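Home Forums New posts Members Search Log in

Lestell Boards > Home and Personal > Bathroom and Bedroom

Thread: How old is too old for lipstick?

mulgabelle
19/09/2020
I'm cleaning out my drawers this weekend and have lipsticks I can't date. Some I bought for a wedding and wore once. The packs say 12M or 24M in the little open jar symbol, but half of mine have the symbol rubbed off. Do people really throw them out after two years? One of them cost me $77 and the colour has been discontinued.
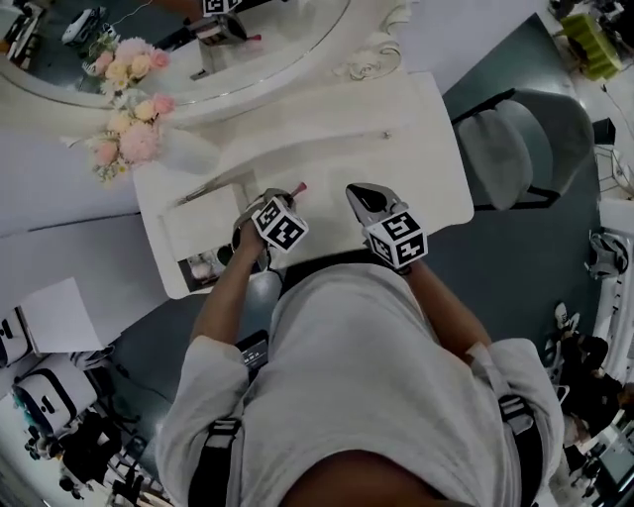 I've already binned the mascaras, so no need to tell me about those. It's only lipstick and a few lip pencils I'm unsure on. None of them smell bad to me, but I've had a cold, so that isn't much of a test.

saltbush_kit
Two years is what I go by. Anything that smells like old crayons or cooking oil goes straight in the bin. If you can't smell at the moment, get someone else in the house to do it.

ferntreegully_9
I've got lipsticks that are eight years old and still wear them. Never had a reaction. The date is there to sell more lipstick.

saltbush_kit
It's there to cover how long the thing stays stable once it's been opened. Oils go off. You wouldn't eat eight year old peanut butter.

ferntreegully_9
I don't eat lipstick.

saltbush_kit
You do a bit. Everyone who wears it does.

paddock_two
Where you keep them matters more than the date. I had mine on a windowsill in Skultalholm Street, west facing, and everything was sweating by the second summer. Little beads of oil all over the bullet. Since moving I've had them in a closed drawer in the bedroom and they've been fine. Don't keep them in the bathroom if you can avoid it, because of the steam.

mulgabelle
Mine are in a bedroom drawer, so that's something. Two of them do have a whitish film on them. Is that mould or is it the wax?

paddock_two
Could be either. Wax bloom wipes off and the colour underneath looks normal. If it's fuzzy or spotty, bin it. Wipe it with a dry tissue first and have a look in good light.

glovebox_mints
What I do every March:

Fold a plain tissue into a pad. Not the ones with aloe in them, they leave a residue.
Wipe the top layer off, turning the tissue as you go.
Leave the cap off for a few minutes before you close it up again.
Write the month on a small sticker and put it on the base.
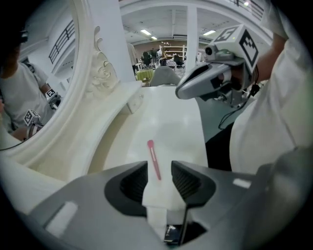

Folded white tissue.

Some people spray with alcohol as well. I stopped doing that as it dried out my matte ones and they started to crumble.

saltbush_kit
I'd still spray if you've ever shared them or had a cold sore. Wiping takes off the surface and that's it. It won't fix one that has gone rancid either.

glovebox_mints
Agree on cold sores, but I'd bin it in that case and not bother with the spray.

kerbside_jo
For the discontinued one, ask at Chauhan Pharmacy before you chuck it. They had a clearance tub at the counter last time I was in and I found 3 old shades of mine in there. Sealed, too. For storage I use the Liteck drawer dividers, the shallow ones. They slide around a bit unless you put something grippy under them.

ferntreegully_9
If it's sealed old stock it's still old stock.

kerbside_jo
Unopened ones keep a lot longer. The jar symbol only counts from when you open it.

mulgabelle
Thanks all. The film wiped off both of them, so I'm calling it wax. Five are going in the bin and I'm keeping the $77 one until it smells. My sister did the sniff test and said the pencils are fine, just need sharpening.

saltbush_kit
Sharpen them before every use and they'll last you ages.

Views: 2623

We use cookies to keep you logged in and remember your settings. Accept Learn more

Contact us | Terms and rules | Copyright Lestell Boards | Back to top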